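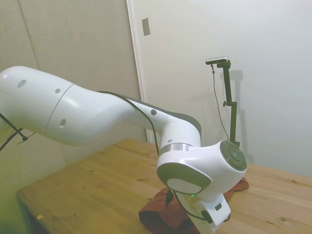

Monday, whistleblowing and conflict-of-interest pack, working notes

Started on the template pack for small charities. Lawal wants one document a board can adopt in a single meeting. The draft we inherited from Femby runs to 28 pages and I don't think any trustee will read it through. Plan is to split it: a short policy the board signs, and a separate procedure for whoever receives the reports.

Morning, 9:40. Read the old draft against the two we did for Lollon and Rekinis. Same gaps in all three:

- No route for a report about the chair. Everything goes to the chair first.
- "Confidential" and "anonymous" used as if they meant the same thing.
- Nothing on how long records are kept or who can open them.
- Gifts register mentioned once, never defined.

Rewrote the reporting section. First contact is now a named trustee who isn't the chair, with a second named person as backup. If the report concerns either of them it goes to the other. Ngozi A. asked what happens in a board of three where two are related. I don't have a good answer yet. Left a bracketed note in the text.

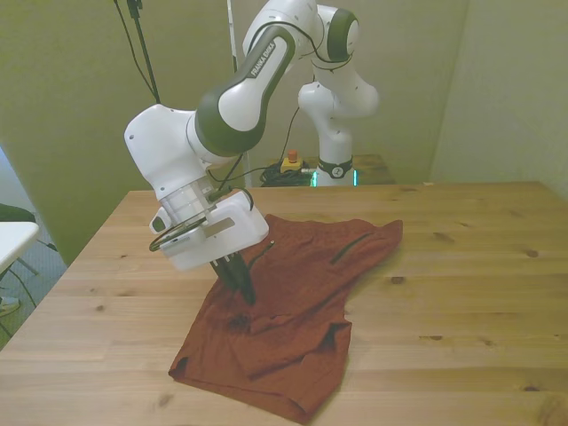 Also took out the line that says reports must be made "in good faith." Olanrewaju pointed out that people read it as a threat. Replaced it with "reasonable belief that the information is true," and a sentence after that saying a mistaken report made on that basis won't be held against anyone.

Gifts: Rekinis used a threshold of 300 and it caused arguments over whether that was per gift or per year. New wording says per giver, per financial year, and leaves the amount blank for the board to fill in.

After lunch. Went through the Lollon survey returns. 286 staff and helpers answered. Most said they knew a policy existed. Far fewer could say where to find it. Adebayo thinks the one-page poster will do more than the policy itself, and I'm inclined to agree. Poster needs a phone number, an email address and the two names. No logo strip along the bottom, it took up a third of the page last time.

Word count on the signed policy is down to something that fits on 2 pages. The procedure is still too long. The part on interviewing witnesses could go into an appendix. 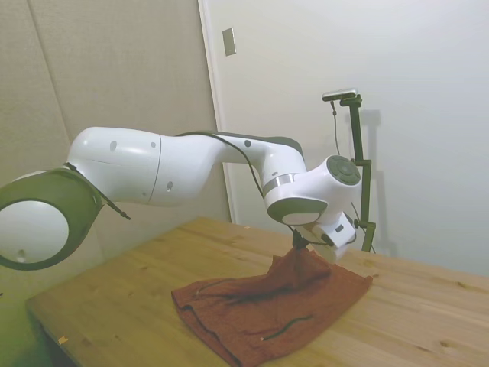
Arm and cloth at the table.

To do:

- Ask Ngozi O. to check the record-keeping section before it goes to Lawal.
- Sort out the small-board problem. Maybe an outside contact shared between several charities. So offered something like this last year, find the email.
- Change "whistleblower" to "person making the report" all the way through. Half done, stopped at section 4.
- Send Olanrewaju the appendix on its own, he doesn't need the rest.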